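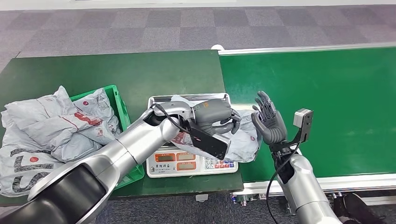
A grey mailer bag on the scales

Blackcurrant trial names its first two varieties

Growers with a soft spot for blackcurrants have two new names to look out for. Trastura and Juto, both raised at the Drilico fruit station, have come through five seasons of trials and will be offered to home gardeners as bare-root bushes next winter.

It is lovely news for anyone with a small plot. Trastura is the earlier of the pair and by far the neater bush, staying at chest height even on rich soil, with upright stems that leave room to get a hoe underneath. The berries are large and hang on long strigs, so a whole bunch comes away in one go (a real blessing if you have ever spent a July evening picking them singly!). Juto ripens a fortnight later. It sprawls more and wants a wider spacing, but the flavour is superb, sweet enough to eat straight from the bush and still sharp enough for jam.

The trial began with 2,422 seedlings, planted in the open field on heavy clay and given no spraying at all. Mildew and gall mite saw off a good many in the first two summers, and by the end of the second winter 1,573 were left. Those were judged on cropping, habit and taste, and on how late they flowered, as spring frost is what most often robs gardeners of a crop in the colder counties.

"We grubbed up plants that I was very fond of," said Davoud Zamani, who has led the fruit breeding work at the station from the start. "Some of them tasted wonderful and gave you a cupful of fruit. Trastura surprised us. It looked like nothing much for two years and then it was covered."

Juto flowers late enough to have missed the worst frosts in four of the five springs. In the fifth it was caught with everything else, though it still managed a light picking from the lower branches.

A third seedling, known for now as Ansari, is being kept back for another look. It has the biggest berries of the lot and splits badly after rain, so it may end up as a parent plant and never reach the shops under its own name.

Both new bushes should be planted like any other blackcurrant, a good 5cm deeper than they stood in the nursery, and cut hard back to a bud or two above the soil straight after planting. That means no fruit in the first summer, but plenty of strong young wood for the second. They fruit best on stems made the year before, so take out a few of the oldest, darkest branches each winter once the bush is established. A thick mulch of garden compost in spring suits them both.

Stock will be short to begin with. Only 300 bushes of each variety are being released in the first batch, with more to follow as cuttings root. Blackcurrants strike very easily from pencil-thick hardwood cuttings, and the station expects to have far larger numbers of Trastura ready the winter after. Juto is slower to bulk up and could take a year longer.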